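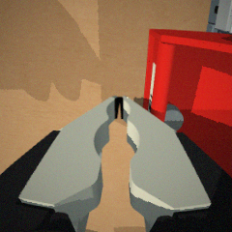
Projects > Kakel > Sim gallery

Quick dump from the Kakel planner branch, more when Aisyah Ngui merges her half. Drawer task, Cavow controller underneath, 131 runs logged so far. Grasp scoring is the new bit – old one kept picking approach angles the wrist couldnt reach.
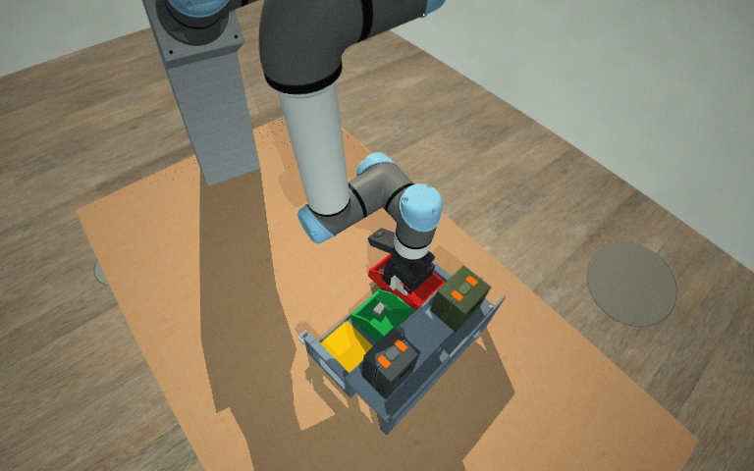
Gripper down at the red bin, green and yellow in front.

Collision margins still too fat in here. Cut them by 2 mm and planning time fell to 920 ms, nice. Shadows on for the perception folks, they asked.

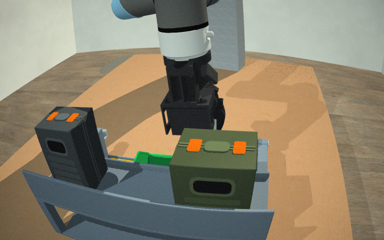 Box handles next. Detector threshold at 85 for now, prob too strict, will sweep it tonite. Configs are in the Wibisono folder – dont use the old ones.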